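4.2 What counts as clutter

Earlier work, including the Sostville survey, treats any loose item on a bathroom counter as out of place. We doubt this. Of the 1390 counters in the Drorlow set, over 400 were scored "untidy" on the strength of small tubes alone, and a tube beside a faucet may be just where its owner wants it. 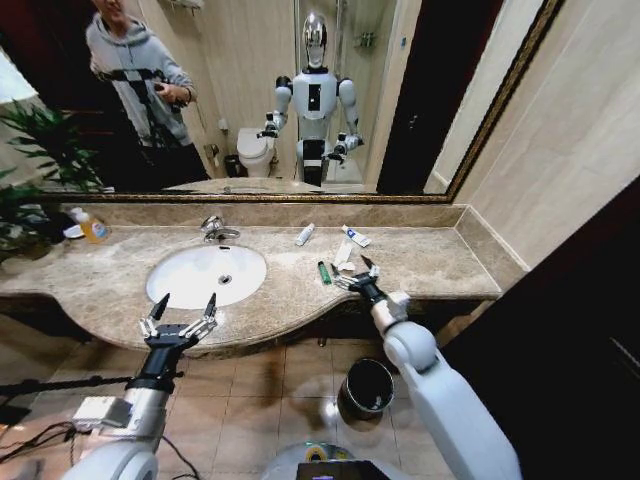

The Vidal checklist does no better. It gives a soap bottle and a crumpled wrapper the same weight, though most people would keep one and throw out the other. It also has no line for things that belong in some other room, such as a lighter.

Figure 3. Marble vanity with toiletry tubes and a green lighter to the right of the faucet; soap bottle, small white dish and potted plant at the far left.

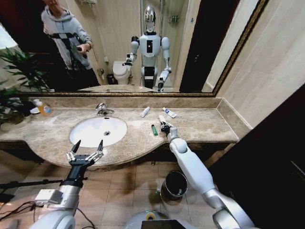

Reading time for this section: 3 minutes

Under the Drununus rules the counter in Figure 3 fails outright. We are not convinced — the bottle and dish sit together at one end, and the plant takes up space no tube needs. Only the lighter seems hard to defend. We rescored 300 counters with this in mind and report the results in Section 5.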